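Can a robot clear cafeteria tables yet?
Posted by Titilayo Fashola on 31/10/2024
1,419 views

I help run a staff cafeteria with 400 seats. Trays, cups and bottles get left on the tables after lunch and two people spend most of the afternoon picking them up. My manager wants to know if a machine could do it. Floor scrubbers I understand. Has anyone used something that clears the tabletop itself? Budget is not settled.

Valter Ramalho
Short version: partly. We had a Hukerel arm on a cart for 13 weeks. It was good with bottles and other things that stand up straight. It was bad with napkins and anything thin and flat, and it could not tell a cup someone was still using from one they had left. A person still had to walk with it.

The table below is an ordinary one, with a capped bottle, a cup, a coaster, a tray with a paper liner and a napkin, and some small printed pieces. Each of those needs a different grip, and the cup needs a different bin from the bottle. 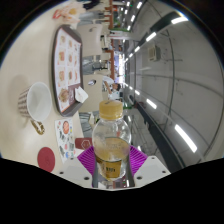
2 min read

The bottle is the easy part. If there is liquid left in it, someone has to decide if it gets emptied first, and ours never did that. I would ask any seller to show you a full tray with a crumpled napkin on it - most demos I saw in September used clean, empty trays.

Abla Abu Hammour
No. Get a conveyor and a tray return, people will use it if it's by the door.

Lourenço Seixas
Agree on the tray return. We put one in at Pimthorpe and it cut our clearing to one person. If you still want a robot, look at the kind that only carries. Staff load the shelves and it drives to the dish room. Ours is a Skomden and it takes nine trays a trip. It gets stuck behind chairs that aren't pushed in.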